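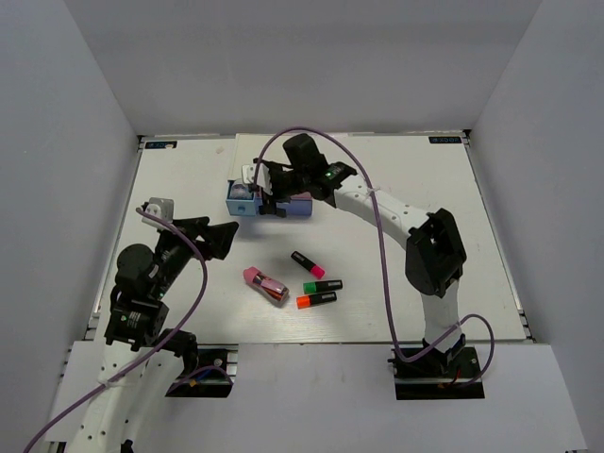
*A drawer box on a white tabletop, with a drawer section open.*

# Drawer box

A **drawer box** is a small freestanding storage container made up of an outer case and one or more drawers that slide out of the front. It is kept on a desk, bench, shelf or dressing table and is used for things that are too small or too numerous to be left loose: stationery, sewing notions, screws, jewellery, tea bags, medicines and spare keys. In cabinetmaking the same term means the box part of a single drawer, without its front panel or runners. This article deals with the freestanding object.

## Terminology

Names vary by trade and by household. *Desktop drawers*, *mini drawers* and *drawer unit* are all used in shops, often for the same article. *Parts cabinet* is usually kept for taller units with many shallow drawers, of the kind found in workshops. A *trinket drawer* has a single compartment and is sold with giftware. In the Hemmin district the older word *pull* is still heard for the drawer and, less often, for the whole box.

## Construction

### Case

The case, also called the carcass or shell, has a top, a bottom, two sides and a back. The front is open, or divided into openings by rails. In timber boxes the panels are glued and pinned, or joined with finger joints or dovetails. Plastic cases are moulded in one piece or clipped together from flat panels, and cardboard cases are folded from a single sheet and held with tabs.

A common case width for desk use is 300 mm, which allows a pen or a short ruler to lie across the drawer. Boxes meant for screws and beads are narrower. Units that stack have feet or a raised lip on the top panel that fits a recess under the next box.

### Drawers

The drawer is a shallow tray with four sides and a base. The base of a timber drawer normally sits in a groove cut 5 mm up from the lower edge, so that the sides, not the base, rub on the case. Cheaper drawers have the base glued or stapled to the underside, where it wears and can drop under load.

Most drawer boxes have no metal runners. The drawer slides directly on the case floor or on a rail, and the fit depends on the gap left around it. Too tight a gap makes the drawer bind in humid weather, while a loose one lets it rack - that is, turn slightly in the opening and jam at the corners. Candle wax or paraffin rubbed along the lower edges is the usual treatment for a timber drawer that sticks.

### Pulls and stops

Drawers are opened by a knob, a cup handle, a fabric or leather tab, a finger hole or a notch cut in the upper edge of the front. A single centred pull suits narrow drawers. Wide ones run straighter with the pull set low, or with two pulls used together.

A stop keeps the drawer from coming all the way out. It may be a moulded bump at the back of the drawer, a small block glued inside the case, or a turn button that can be moved aside when the drawer has to be removed for cleaning. Many small boxes have no stop at all.

## Types

- **Single-drawer box.** One drawer in a close-fitting case, much like an oversized matchbox with one end closed.
- **Tiered box.** Two or more drawers one above another, either equal in height or deeper towards the bottom.
- **Side-by-side box.** Low and wide, used under a monitor or on a shelf. The top is often used as a riser.
- **Parts cabinet.** Many small drawers, commonly clear at the front so that the contents can be seen.
- **Modular box.** Sold one unit at a time and joined to others by clips, pegs or dovetailed edges.

## Regional manufacture

Drawer boxes were made in quantity at Daker, where offcuts from furniture shops were used for the cases. The Daker pattern has 17 drawers in a case with a fixed top, the odd drawer being a full-width one at the bottom for paper. Later boxes from Jillen left out the wide drawer and used thinner sides, and are lighter to carry but less rigid when the drawers are out. The Relidska works produced a moulded version with interchangeable trays 25 mm deep. Trays of this depth hold paper clips and drawing pins well but are too shallow for most glue sticks.

## Use

Items used daily are generally kept in the drawer nearest hand height, with heavier contents in the lowest drawer for stability. A light box can tip forward when a full drawer is opened to its limit, and this is more likely if the upper drawers hold more than the lower ones. Rubber or felt feet prevent the case from sliding backward when a drawer is pushed shut.

Dividers are used to break up a wide drawer. They may be fixed, slotted or made at home from stiff card. Labels are placed on the drawer front or, where the front is narrow, on the inside edge - the second position can be read only when the drawer is open.

## Care

Timber boxes are wiped with a barely damp cloth and dried straight away. Plastic drawers can be washed in warm soapy water, but adhesive labels should come off first. Cardboard boxes are dusted only. A drawer that has swollen should be left out of the case to dry before any wood is planed from it.

## See also

- Chest of drawers
- Filing cabinet
- Sewing box
- Tool chest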